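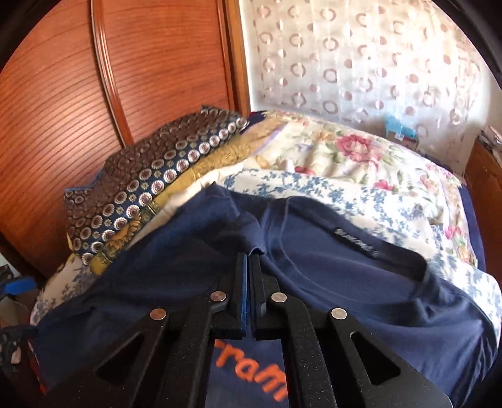 Navy shirt on the bed, gripper at the fold.

September, 6:40 am, Hunbridge ridge

Third morning on the night-call recorder and I think I finally have it behaving. Left it running on the shed roof from dusk and got 1527 clips off the card, most of them rain ticking on the lid. Meenakshi Awasthi went through the first batch with me over coffee and we kept 50 that are clearly birds. Of those, 19 are Swainson's thrush (that lovely little peep, I could listen to it all day!) and the rest are a mixed bag of sparrows and things we argued about.

Gain was too high again. I had it at 7 and every truck on the Tsegaye road came through like a freight train – going to drop it two notches tonight and see if the thin warbler calls still show up on the plot.

Foam windscreen is chewed on one side, squirrel I guess. Taped it. Need a new one before we move the second box out to Skivunar, where the wind is a lot worse.

Meenakshi wants to label the doubtful ones "thrush sp." and move on. I want to keep the time stamps with them at least, so we can check them against what's in the bushes at dawn. We settled on doing both, in a separate column.

Walked the hedge after we packed up. Plenty of catbirds, two Lincoln's sparrows, one very scruffy redstart. Wind swinging north this afternoon, so tonight could be big – fresh batteries in BOTH boxes, and ask Trekeck about the spare card.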